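生活文化論 講義ノート 第4回
履物と手の道具から見る暮らし

前回の続きから始めます。レポートの返却は最後にしますので、どうか少しだけ辛抱してくださいね。

1 靴の「かたち」はどこから来るか

前回は、足を包むものと足を載せるものという大きな分け方をお話ししました。わらじや下駄は載せるほう、革靴や足袋は包むほうです。もちろんきれいに分かれるわけではなくて、つっかけのように甲だけ覆うものもあり、私などは毎年ここで話が長くなってしまうのですが、今日はなるべく先へ進みます。

包む履物には、必ず「甲をどう立体にするか」という問題がついてまわります。平らな革や布を足の丸みに沿わせるには、縫い縮めるか、切り込みを入れて継ぐか、木型にかぶせて引っぱるか。木型を使うやり方は「吊り込み」と呼ばれます。教科書では半ページほどの扱いですが、試験にはよく出しますので、言葉だけでも覚えておいてください。 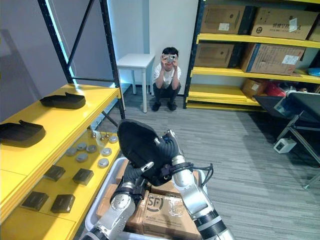 図1 靴のような形をした黒いもの。上が丸く、下へ向かって細くなる。

輪郭を見るときは、まず一番幅の広いところを探す癖をつけてみてください。足でいえば親指のつけ根と小指のつけ根を結ぶあたりで、ここが窮屈な靴は、どんなに見た目がよくても長くは履けません。皆さんも家に帰ったら、よく履いている靴を裏返してみてください。減り方に歩き癖が出ていて、なかなか面白いものですよ。

2 産地の比較(ベルヴィルとステストン)

配布した表のとおり、ベルヴィルは木型を町の工房どうしで貸し借りしてきた土地、ステストンは各家が自前の型を抱えてきた土地です。ベルヴィルの共同倉庫には2000を超える木型が残り、台帳には2250番まで番号が振られています。欠番がいくつもあるので、番号と現物の数が合わないのはそのためです。ここは毎年質問が来ます。

ステストンのほうは台帳がなく、聞き取りに頼るしかありません。型の呼び名も家ごとに違い、同じ形が別の名で出てくることもあれば、その逆もあります。比べるときは名前に引きずられず、寸法の欄を先に見るようにしましょう。

3 手と指の道具

さて、履物を作るのは手です。縫い手の使う指ぬきや手革は地味な道具ですが、どの指に力がかかるかを正直に教えてくれます。親指以外の四本をそろえて押さえる動作と、親指を向かい合わせてつまむ動作とでは、当て革の位置がまるで違います。指先の腹には細かな隆線、つまり指紋があり、物に触れたときの感触にも関わるといわれています。革の目を指でなでて確かめるという職人さんの話を、ぜひ思い出しながら読んでください。 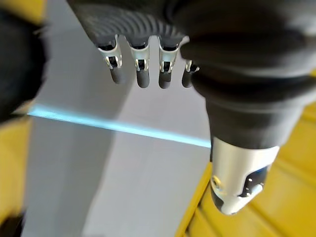 4 次回までの課題

教科書の第2章を読み、家にある履物を一足選んで、載せるものか包むものか、継ぎ目はどこにあるかをノート一枚にまとめてきてください。絵は下手でかまいません。私の板書をご覧になっていれば、安心していただけると思います。

参考資料は『バルア履物誌』の前半と、フェーヴォ文庫の小冊子です。小冊子は部数が少ないので、読み終えたら早めに棚へ戻してくださいね。

2020-03-09 配布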